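Herrero lectern – now in the department's loan pool

I look after the furniture and bits of kit that the Faculty of Humanities lends out for talks, book launches and student readings, and I'm very pleased to say we finally have a decent lectern. It's the Herrero, it folds, and I can carry it up a flight of stairs by myself (I'm not a big person!).

Siwan Gwynne had it for the first February seminar and asked if she could keep it. No, Siwan.

What you get
Lectern with sloped reading top
Clip-on reading light
Padded carry bag with shoulder strap
Weight: 15 kg in the bag
Loan period: up to 4 days
Staff and student groups: free
Outside groups: $24 per loan

The height adjusts with a lever on the left side of the post. Give it a firm squeeze and lift – it's stiffer than the old Disel one, so don't think you've broken it. The lip at the bottom of the reading top is deep enough for a thick thesis, and my laptop sits on it without sliding, though I wouldn't walk away and leave it there.

It doesn't have a microphone. If you need sound, book the Jilel speaker at the same time and I'll put the two aside together. Yolanda Garrido can show you how the speaker works if you haven't used it before.

To book, email me or ring extension 1670 with your dates and the name of your group. Pick-up is from my office, mornings only during semester.
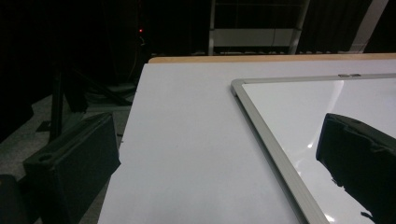

Please bring it back in its bag, with the light in the side pocket, and let me know if the battery's getting low so I can change it before the next group comes by.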